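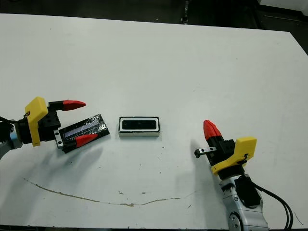

**Abdelkrim El Sherbiny**

Ticket 1824 - tray insert won't sit flush / wrap on dark boards
Status: open, waiting on Costia

Picking this up from Karim, his notes were all on paper so retyping what matters.

**Problem**
Dark board, clear glossy covering still on top, is meant to drop into the small white tray (the one with the black insert, rounded ends). Goes in at one end, rides up at the other. Same on both benches. Started after the new box of trays came from Cekstead.

**Tried so far**

- Wiped table and tray, no grit. No change.
- Turned the board end for end. Still high, other side now. So its the board or the covering, not the table.
- Swapped tray for one from the old box. Better but not right.
- Peeled the covering off one board - drops straight in. Put fresh on, rides up again.
- Folded the overhang under instead of trimming. Worse, don't bother.
- Trimmed overhang flush with the black border, sharp blade. Fits, just tight. Took 4 minutes a board and we have 200 of them, so no.

**Karim's comment (10:40)**
"Check the rim before you blame the wrap. The old trays had a softer bevel." - K. Chraibi

Checked. He's right, the new rim feels sharper along the long sides. Can't measure it properly, calipers are over at Radwan till next week.

**Light stuff, separate but same ticket**
Covering throws streaks under the overhead lamps, makes it hard to tell if the board is level. Look from the side, low down. Or press each corner and feel for rock. White table doesnt help either, dark mat on order.

**Workaround for now**
1. Old-box trays only. 89 left, bottom shelf.
2. Leave covering on, trim the two short ends.
3. Lay board at an angle, low corner first, then let it down. Do not force it, the insert lifts out of the tray.
4. Anything that still rocks goes in the Dosuvton bin with a sticky note.

**Need from Costia**

- did the mold change between boxes, yes or no
- can they ship boards with the covering cut short of the border
- replacement trays if yes to the first one

Emailed 14:15, no answer yet. Called as well, got voicemail. Karim is going to try thier other number in the morning.

Update 16:50 - tried sanding the rim on one new tray, inside edge only. Board sits fine. Leaves white dust in the insert though, had to blow it out twice. Keeping that tray on my shelf, marked S, please don't mix it in with the rest.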